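From: Manon MacPherson
To: Ratthorpe Residents list
Date: 22 May 2022
Subject: Re: Parcel room limits

Residents are reminded that parcels left over 7 days will be returned to the carrier. Food items should be collected promptly – snacks included. 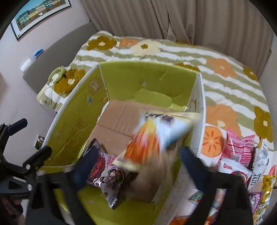
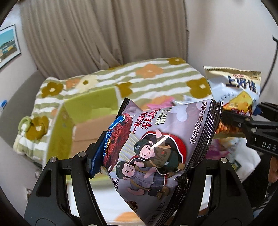 Carter Dhillon wrote:
> Could the limit be extended in December? Many of us travel then, and 2 of my parcels went back last year.

The request will be considered at the next meeting.

Manon MacPherson
Ratthorpe Residents Office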